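We use cookies to improve your experience. By continuing to browse this site you accept our cookie policy. Accept | Manage settings

Posted Monday, February 27, 2023
By the Gikbridge project office

Gikbridge Community Kitchen - progress report to the Tallia Fund

Short one this time, we are in the middle of the floor work and the office is in boxes. Full accounts follow separately.

Where we are

Old flooring is up in the main hall. Took longer than planned - two layers of tile under the carpet, and the lower one had to be tested before anyone could touch it. Test came back clear. Lost 14 working days waiting on the lab. Contractor (Skoryk) has not charged for the delay, which we had budgeted for, so that line is under.

Plumbing rough-in finished. Gas line capped and signed off, all-electric from here on as agreed in the revised plan. Electrical panel upgrade is done but the inspector wants one more label set on the sub-panel. Ordered.

Still deciding on counters. The long run against the back wall is settled, the serving side isn't. Cooks want it lower, the seniors' lunch group wants it higher. Going with two heights unless the quote comes back silly.

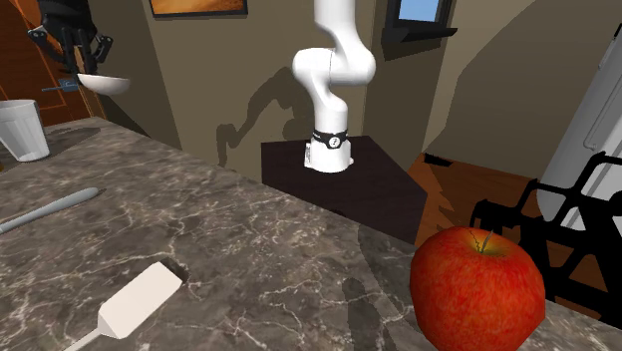

Ventilation is the one that worries us. Hood supplier in Ploltitz has pushed delivery back twice. New date is first week of April. If it slips again we can open the hall but not cook in it, so cold lunches only. We have asked for the date in writing and are getting a second price in the mean time.

Meals and classes

Still running out of the church basement on Mill Street. 1020 lunches served since the last report, up on the period before. Tuesday is the busy day. Delivery route to the north side started in January and is full, waiting list open.

Cooking classes: 19 people finished the winter course. Soups, beans, bread, one week on reading labels and shopping on a small budget. Most asked for used was the bread week so we will repeat it. Drop-off was worst in the evening group - bus stops running at eight and people were leaving early to catch it. Spring course moves to five thirty.

Food supply mostly fine. Produce donations thin in February as usual. Bought in onions, carrots and cabbage to cover. Bread donatoins steady. Eggs are the problem, price more than we planned for, we have cut them back to one menu a week.
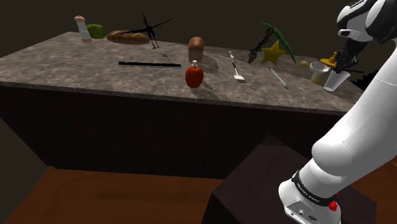
Money

Spent to date is inside the approved budget. One change to flag: we would like to move $3000 from furniture to ventilation, in case we have to take the second supplier. Tables can wait, we can use the folding ones. Please confirm by email if that is OK, no need for a new form unless you want one.

Next

- Sub-panel labels, then final electrical sign off
- Subfloor leveled and sealed
- Counter quote, both heights
- Written date from the hood supplier
- Spring course sign-up sheet out

Site visit welcome any time after the subfloor is sealed. Hard shoes please. Call the office first - the front door is blocked and you will need to come round by the parking lot.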